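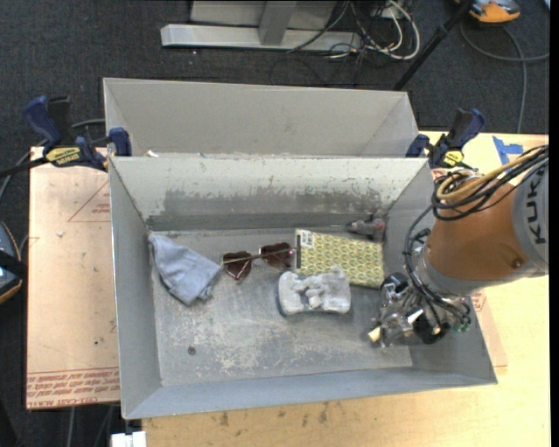 ROB 3301, Unit 4: From point cloud to grasp candidate

Hi all, these are my notes for the unit on grasp planning from clutter. They follow the lecture pretty closely, with a few extras I ran out of time for. You'll want the Plureck starter code open next to them, because I refer to function names all over the place and I'm not going to paste whole files in here.

What we're trying to do

We have a bin with stuff in it, we have depth and color, and we want a ranked list of gripper poses that the arm can reach without hitting anything. That's it! The planner doesn't need to know that one thing is a pair of sunglasses and another is a book. It needs surfaces, free space and a guess at what will hold still when the fingers close. I like to keep labels out of it for as long as possible (we'll bring them back in Unit 6, and you'll see they help less than you'd expect).

The pipeline in Plureck runs like this:

1. Grab a depth image and a color image with the arm in a known pose.
2. Crop to the bin.
3. Remove the floor and walls.
4. Sample grasp candidates on what's left.
5. Throw out the ones that collide.
6. Score, sort, and try to plan a path to the best one.

Steps 2 and 3 sound boring and they're where most of your bugs will be, so let's go slowly there.

Cropping to the bin

The bin pose lives in bin_pose.yaml, and it's given in the robot base frame. We clamp the two bins together where they meet so they don't creep away from each other, but a clamp only fixes one bin to the other. If somebody leans on the table and the pair shifts, your file is wrong and the code won't complain. Run check_bin_pose before you start. It projects the bin outline onto the color image and you just look at whether the lines sit on the rim.

Please don't fix a bad outline by making the crop box bigger. I know it's tempting. A bigger box lets in tabletop, clamp handles and whatever is lying next to the bin, and the sampler will very happily propose a grasp on a clamp handle.

Removing the floor and walls

My first version used one plane for the floor and a height threshold, and for a bin with straight walls that's fine. Ours have sloping walls, so a point halfway up a wall is well above the floor and looks just like the top of an object. What Plureck does now is fit the floor first, then each wall, starting from the bin model and letting each plane move a little. Anything close to one of the planes gets dropped.

How close? That's the wall_margin parameter, and it's a real trade-off. Think about a crumpled cloth lying against a corner with one end going up it. With a generous margin you eat the thin end of the cloth and the candidate list loses some pretty good pinch grasps. With a tight margin you keep the cloth, but you also keep noise off the metal. Bare scraped metal and painted metal return depth differently, and our front bin has plenty of both. Try a few values and look at the leftover points in the viewer each time. Don't just look at the final score!

Sunglasses are the other classic. Dark lenses often give you holes, and thin metal rims give you a few scattered points that the outlier filter then deletes. If an item is plain as day in color and missing in depth, check these in order:

- the raw depth, before any filter
- the outlier filter radius
- wall_margin, if the item is near a wall

Sampling

We draw 1000 candidates per cycle. Hasis, the sampler module, picks a surface point, estimates the normal and tries several wrist rotations around the approach direction. On a flat book lying on the floor this does something silly at first: every normal points up, so you get lots of nice approaches from above and the fingers have nothing to close on, because the cover is much wider than the gripper opens. The width check kills nearly all of them. What you want there is an edge grasp, with one finger trying to get under the side, and that's hard when the book is flat on metal. I'd rather you let the planner leave it for later and pick something easier first.

Overlap matters too. When a lumpy object sits over the corner of a book, their points touch and the segmenter may hand you one blob. A grasp centered on that blob can land right on the seam. The score has an edge_gap term that looks for a jump in height between the finger contacts and takes points off. Leave it on.

Collision checks

Candidates go to Koster, which has the gripper model, the bin walls, the clamps and the table. Things to know:

The gripper model is fatter than the gripper. There are wires and linkages all over the place and I padded it by hand. If you lose too many grasps near a wall, come talk to me before you shave the padding.

The cable bundle along the arm isn't modeled as cable. It's a fixed envelope around the link, which means that a path can pass the check and still pull a loop tight at an odd wrist angle. Keep the joint limits in limits_course.yaml. They're narrower than what the arm can do, on purpose.

The neighboring bin counts as an obstacle even when you're only picking from the front one. Students forget this every year when they load only one bin model, and then they can't figure out why a path in simulation goes straight through sheet metal.

Lab work

Work in pairs. Each pair gets a recorded scene in Clandix format (the loader is in tools) and does the following:

Plot the points left after wall removal for 2 values of wall_margin. Say what you lost and what you gained.

Turn off edge_gap, rerun, and find a candidate that moved up the list. Explain why it's a bad grasp, or argue that it's fine.

Load the scene with the rear bin missing from Koster and compare the accepted candidates. A screenshot from the viewer and a couple of sentences will do.

Hand in the notebook with the outputs still in it. If the viewer comes up black, your normals are probably flipped - call orient_normals with the camera position and reload.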